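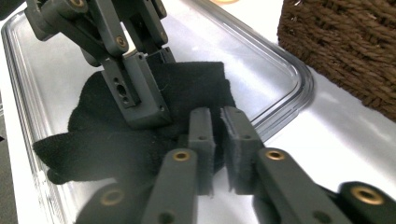

Can you be a careful reader of psychology studies if you never finished a psychology degree?

I think so, as long as you're willing to read slowly and to look up the same word four times. I left my program two semesters short, a long while back now, and what stayed with me was the habit of turning to the methods section before anything else. My cousin calls it reading the recipe and skipping the dinner. She may have a point.

Anyway, February was my month of worry research. I'd been sleeping badly (the usual, bills and my mother's hip) and I got curious about how people study worry in a lab, where you can't very well hand someone a sick parent and a stack of envelopes. So I made a big pot of tea and went digging, and I ended up spending most of my evenings on one long review and the pile of papers hanging off the back of it.

The review pulled together studies with 3,409 people in all, which sounded grand to me until I saw how they were spread out. One online survey had 1,788 of them, more than half! The rest came from much smaller lab studies, and it was the small ones I fell for. In one, people were asked to worry on purpose for 7 minutes, about whatever was bothering them most, and then do a dull sorting task on a computer while the researchers kept track of how often their minds wandered back. I tried it at my kitchen table, with a timer and a deck of cards to sort. I ran out of worries at minute five and started in on whether I'd left the porch light on.

My friend Rasha Qudah came over partway through all this and I talked her ear off, poor thing. She taught high school statistics for years and she is much better than I am at asking the boring question that matters. Who were these people? Well, students, mostly. Young ones, getting course credit. Rasha said that a twenty-year-old worrying about an exam and a woman of our age worrying about a hip might be doing two different things that happen to share a name, and I've been chewing on that ever since. The authors do mention it, in one paragraph near the end, right where a tired reader has already closed the laptop.

The other thing I keep going back to is the questionnaires. There are so many ways to ask someone how much they worry. Some ask about the past week and some ask about how you are in general, and I know I'd give very different answers depending on whether my mother had called that morning. I filled out two of them one night just to see, and on one I came out as a fairly calm person and on the other I did not. I've decided to believe the first one.

I started a notebook for all this, the plain kind with 200 pages, and I've filled more of it than I expected. Next I want to read up on sleep and worry together, and how they figure out which one comes first. If you know a good paper written for ordinary people, please leave it in the comments. Rasha wants one too, but hers has to have the data tables in it.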